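Oficina > Cadernos > Encadernação e papel > Janeiro

Entradas Receitas Materiais Fornecedores Pesquisar

Caderno de oficina - janeiro, entrada da manhã (começada às 9h, acabada depois do almoço)

Cola de amido outra vez. Já sei que prometi na última entrada que ia largar o assunto e passar às guardas marmoreadas, mas a Marloes Hermans trouxe o saco de amido de trigo da Clakovik e eu não resisti a abri-lo logo! É bastante mais fino do que o que andávamos a usar, quase talco, e cheira a nada (o outro tinha aquele fundo a farinha velha de que me queixei em dezembro).

Fiz duas panelas pequenas. A primeira com uma parte de amido para 4 de água, a segunda mais solta, medida a olho, porque a balança Vekton voltou a piscar e a desligar-se a meio. Deixei o amido de molho antes de ir ao lume, mexi sempre com a colher de pau grande e, quando começou a ficar translúcida, baixei e contei mais 15 minutos no relógio. A primeira ficou um pudim. Passei-a duas vezes pelo peneiro de crina e ainda assim tive de a bater com o pincel para ganhar alguma vida. A segunda saiu linda, sedosa, a cair da colher em fita.

Depois os testes. Tiras de papel japonês sobre cartão cinzento, metade com a cola grossa e metade com a solta, tudo debaixo de peso. Usei também um resto do papel da Gilani, aquele creme com as fibras compridas que a Lilla Szabó acha demasiado caro (e é, mas dobra tão bem...). A cola solta entrou no papel sem o esticar muito. A grossa puxou, e uma das tiras da Gilani ficou com uma onda que nem o peso apagou. Vou deixá-la prensada mais uma noite, sem grande esperança.

Nota para mim: o sentido da fibra! Cortei duas tiras atravessadas por distração e só dei por isso quando as vi enrolar como um canudo. Risquei-as da tabela, estão coladas na página ao lado com um X a lápis.

A Lilla passou por cá a meio da manhã e discutimos a lombada do livro de contas. Ela quer reforço de tecido a toda a altura. Eu preferia papel em duas camadas e deixar a pele fazer o resto do trabalho - o livro tem 300 folhas, é certo, mas o papel é macio e abre sem esforço. Ficámos de costurar um bloco de prova com papel branco barato e abri-lo e fechá-lo até nos fartarmos. Ela fica com a costura, eu com a cola e o arredondamento.

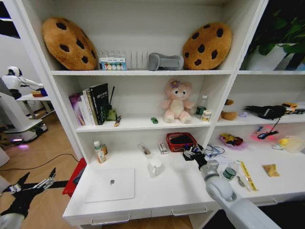

Estante branca: prateleira de cima, com as almofadas em forma de bolacha.

Voltando à cola. Guardei a segunda panela em dois frascos, um no frigorífico e outro na bancada, os dois com a tampa só pousada. Quero ver quanto tempo aguenta cada um sem conservante. A Marloes jura que uma gota de óleo de cravinho faz milagres, eu desconfio do cheiro e da mancha, mas na próxima panela faço metade com e metade sem, e ela que escolha a cegas.

O livro de contas em si: capa anterior solta, charneira partida em cima, cadernos quase todos firmes. O primeiro tem a dobra gasta e precisa de uma tira fina antes de voltar à costura. A cola antiga da lombada é animal, castanha, vidrada. Pus uma camada de pasta por cima, a tal primeira panela que não servia para mais nada, esperei que amolecesse e fui tirando com a espátula de osso. Resultou muito melhor do que a raspar a seco! Sujei as mangas até ao cotovelo, mas a lombada está limpa de cima até ao terceiro nervo. O resto fica para a tarde, com luz da janela.

Encontrei um bocadinho de papel impresso a forrar a lombada, com letras partidas ao meio. Consegui levantar dois fragmentos inteiros e pu-los entre mata-borrões, com etiqueta. Parece um pedaço de tabela de preços, talvez de tecidos. Marloes, se leres isto antes de mim, não os tires dali, ainda estão húmidos e agarram-se a tudo.

A prensa Bisotov anda a ranger no fuso esquerdo. Limpei-o com um pano e pus um nada de cera, melhorou mas não passou. Se alguém apertar com força, que aperte os dois lados por igual, que da outra vez o cartão ficou em cunha e fui eu que o refiz.

Por fazer:
- acabar a limpeza da lombada
- tira no primeiro caderno, com a cola solta
- cortar cartões para o bloco de prova (ver a fibra ANTES de cortar)
- pilhas novas para a balança, ou balança nova
- pedir à Clakovik mais 2 sacos do amido fino
- lavar o peneiro como deve ser, que ficou de molho no balde

14h - fui espreitar as tiras. As da cola solta estão planas, as outras ainda frias ao toque. Voltei a pôr o peso.

Contacto: mensagem na folha da oficina | © Caderno de oficina, textos dos autores | Voltar ao topo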